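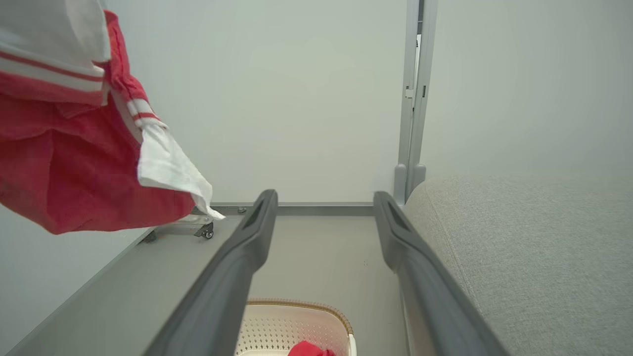 Condo closing at Prydderch - who pays the special assessment?

I'm under contract for a two-bedroom at Prydderch, on floor 8. The HOA documents came on Wednesday and they show a special assessment for the pool deck. It was approved before I made my offer and gets billed in 3 payments, the first one in June. The listing said nothing about it. My agent says it's normal for the buyer to take over what's left. Is that right?

Posted by sulten_buyer

Depends on your contract. Mine had a line for assessments with two boxes, one for seller pays in full and one for buyer takes over payments due after closing. Look for that before you talk to anyone. Also check how many days you have to cancel after getting the HOA documents, and whether weekends count.

Posted by Dullar

Never buy in a tower with a pool. We left Vitwood after 2 assessments and the fees went up anyway.

Posted by vitwood31

Ask the management office for an estoppel letter - it lists what is owed on the unit and when. The title company usually orders one, but it can come late. If your contract is silent, you can still ask the seller for a credit at closing. Ours agreed to half. Get it in writing as an addendum and have a real estate attorney read it.

Posted by closing_day_carl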